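The Hoodie Economy
by Dinesh Haque

Every April the Marikar school district sends home a flyer for Spirit Week, and every April I read it at the kitchen counter and do the math. Monday is pajamas, one dollar. Then comes crazy hat, then class color, then twin day, and on the last day everyone is supposed to show up in the official hoodie. The hoodie is $16 if you order early. A lot of families do not order early.

I have nothing against kids in hats. What I doubt is the claim printed across the top of the flyer, that the week "brings our whole school together." I asked the district how it knew that. The answer I got back, two weeks later, did not say. 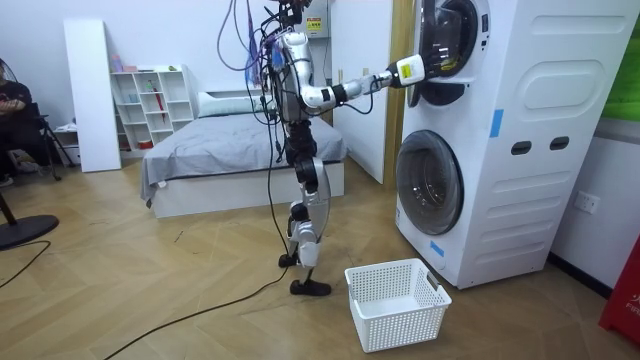 Participation is the number I really wanted. The middle school has 600 students, and the student council sold 200 wristbands on pajama day, which the newsletter called a huge turnout. That leaves two thirds of the building in regular clothes. Maybe they forgot. Maybe they don't own pajamas they'd let an eighth grader see. Clean clothes on the right day also take some planning, and not every home has a white washer and dryer stacked up in the corner, ready to go. When the theme changes each morning, the family that uses a laundromat on Sundays has already lost by Wednesday. I brought this up at the spring parent night and was told that students can always "participate in their own way." I have yet to hear what that way is.

Then there's the money. Spirit Week raised $500 this year, and it went toward the eighth grade trip. Fine. But the hoodies come through Civora, the same supplier that does the gym uniforms, and the district could not tell me how much of each sale stays with the school. Shiuli Talukder, the assistant principal, said the arrangement was "standard." She was polite about it and she returned my calls, and I still don't know what standard means.

Bremum, the next district over, cut its week down to two days and stopped charging. I'd like to report that this fixed everything. The office there doesn't keep count of who dresses up, so the people who told me it was going great were going on feel, same as ours.
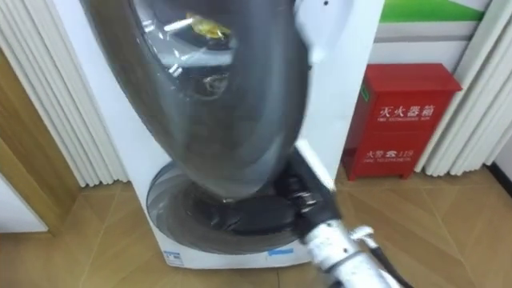 Mitali Rathnayake thinks I am looking at the wrong end of it. Her daughter hated sixth grade until twin day, she told me, when a girl from band asked her to match, and the two of them have eaten lunch together since. "You can't put that on a spreadsheet," she said, and I agreed that you can't. I also asked about the kids who weren't asked to match. She thought for a while and said there were probably some of those too.

The order form for next year's hoodie is already up on the school site. It's navy this time.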